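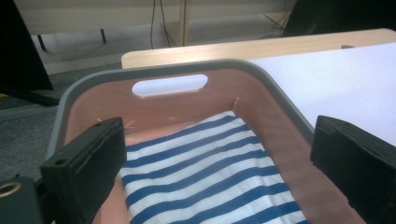 Laundry & Linens

Getting Through the Wash Without Losing Your Saturday

Posted July 5, 2023

I grew up in a house where laundry happened all on one day, and for years I thought that was simply how it had to be done. Everything came down the stairs at once, the machine ran from breakfast until supper, and by evening there was a mountain on the sofa that everybody walked past with their eyes turned the other way. I carried on doing the same thing in my own home for longer than I care to admit! Then we moved to the little house on Musholm Lane, where the laundry corner is a slice of the back hall barely wide enough for me and the machine together, and I had to think again.

What follows is what I do now. Some of it I picked up from my mother, some from readers of this page (you are a generous bunch), and a fair amount from ruining things.

Small loads, more often

I run one load most evenings after supper and hang it or dry it before bed. It sounds like more work, and the first week it feels like it, but a small load takes me 5 minutes to fold and a Saturday mountain used to take the whole of a movie. The other nice thing is that you stop running out of dish towels. Those always seemed to be at the bottom of the pile when I needed one.

If you have a big family you may need two loads on some days. Try giving each kind of thing its own evening. In our house towels are early in the week, sheets are in the middle, and clothes fill in wherever there's room. I don't write it down and I don't fret when it slips.

Sorting, the lazy way

I used to sort into whites, lights, brights, darks and delicates, like the old housekeeping books tell you to. These days I sort mostly by weight. Heavy things like jeans and bath towels go together, and light things like shirts and pillowcases go together, and they dry much more evenly for it. A thin T-shirt in with four bath towels comes out of the dryer baked stiff while the towels are still damp in the middle.

Color still matters for anything new, mind you. A new red or navy piece gets washed by itself in cold water the first couple of times. To test whether it's going to bleed, wet a corner that doesn't show, press it hard between two layers of white paper towel, and look at the paper. A faint tint means wash it alone again.

Stripes are their own small headache. Navy and white stripes look so crisp when they're new and so sad once the white goes gray, and they aren't a white load or a dark load. I wash mine cool, with light-colored things, and I take them out the minute the machine stops. Leaving a striped towel wadded up wet against itself overnight is how you get a shadow stripe where you never wanted one (ask me how many I've lost).

Use less soap than you think

If I could put one piece of advice on a pillow it would be this one. Most of us pour far too much. The cap on the bottle is big, the lines inside it are hard to read, and it feels right to be generous. But extra soap doesn't rinse out all the way, and what stays behind makes towels feel waxy and gives you that sour smell a week later.

For an ordinary load in soft water I use two tablespoons of liquid. We have harder water here than we did at the old place, so I go up a little, but I still measure with a real spoon that lives on the shelf over the machine. If you'd like to know whether you've been overdoing it, run a load of clean towels through a warm wash with no soap at all and peek in partway through. If you see suds, that's old soap coming out. Run it again until the water looks clear.

Towels that have stopped drying

Speaking of towels — if yours push the water around instead of soaking it up, fabric softener is very often to blame. It leaves a coating. I quit using it on anything meant to dry a dish or a person, and I haven't missed it.

To bring a tired towel back, wash it in the hottest water its label allows with a cup of plain white vinegar and no detergent. Then wash it a second time with half a cup of baking soda, again no detergent. Do these as two separate washes, please. Put in together they fizz very prettily and then cancel each other out. And never let vinegar anywhere near chlorine bleach, in the machine or in a bucket or anywhere else, as the fumes are dangerous.

Shake each towel hard before you hang it or put it in the dryer. My grandmother snapped hers like a whip, and it lifts the loops back up so they dry soft.

Stains in the kitchen linens

Kitchen cloths get the worst of it, poor things. A few that come up again and again in your letters:

Tomato sauce. Scrape, then run cold water through from the back of the cloth so you're pushing the stain out the way it came in. Rub in a little dish soap, leave it while you eat, rinse, and hang it in the sun if you have any. Sunlight is wonderful on tomato.

Butter and cooking oil. Dish soap straight on the dry cloth, before any water touches it. Work it in with your fingers and let it sit for half an hour. Then the warmest wash the label allows.

Coffee and tea. Cold rinse, then a soak in cool water with a spoonful of oxygen bleach powder. Overnight is fine for cotton. Don't do it with wool or silk.

Berries. I used to swear by the old trick of pouring boiling water through from a height, and it does work on sturdy white cotton, but I splashed my wrist doing it one August and I've been a soaking woman ever since.

Whatever the stain, look at the cloth before it goes in the dryer. Heat sets things. I've had a spot come out on the third wash that would have been there forever if I'd dried it after the first.

About baskets

I have strong feelings about baskets. Wicker is lovely to look at and snags everything you own. Tall hampers are fine for dirty clothes but dreadful for clean ones, as you end up digging and everything you folded gets rumpled on the way down. For clean linens I like something shallow and plastic, with smooth insides and handle holes you can get your whole hand through. You can see what you've got, you can wipe it out with a damp cloth, and it won't let you pile things so high that the bottom ones get crushed.

Keep the clean basket and the dirty basket different colors. It saves a great deal of sniffing.

Wash the baskets themselves now and again, too. Warm water, a drop of dish soap, a soft brush in the corners where lint likes to settle, and a turn upside down on the back step to dry. I do mine whenever I clean the machine.

Folding so it stays folded

Dish towels I fold in half the long way, in half again, and then in thirds, so they stand up on edge in the drawer like file folders. You can pick out the one you want without toppling the rest. If your drawer is very shallow, skip the thirds and lay them flat in a single stack, then put the fresh ones at the bottom and take from the top so they all get their turn.

Smooth each fold with the flat of your hand as you go. It takes no time and it's very nearly as good as ironing. Striped ones are the easiest of all to fold straight, with lines there to follow, and I'd give those to a child who's learning.

Fitted sheets I have made my peace with. Tuck the corners into one another, lay it on the bed, fold the messy side in, and call it done. Then slip the whole set inside one of its own pillowcases so you aren't hunting for the mate at bedtime.

And don't put anything away even slightly damp! Hems and seams hold water long after the middle feels dry. If I'm in any doubt I leave the stack out on the counter overnight with a bit of air around it.

Looking after the machine

Leave the door open between loads. Wipe the rubber seal if you have a front loader, and pull it back to look underneath, where you may find a sock. Once a month I run it empty and hot. Clean the lint screen in the dryer every single time, and twice a year wash that screen in the sink with soap and an old toothbrush. Let it dry fully before it goes back in.

How many dish towels is enough? I keep a dozen in use and four nice ones for company, and when one gets too thin it moves to the rag bag under the sink. It does windows after that, and then boots, and then the lawn mower.

Next time I'll get to wool blankets, which several of you have asked for, and what to do about the cedar chest that smells of nothing anymore.

Filed under: laundry, towels, stains, folding
33 comments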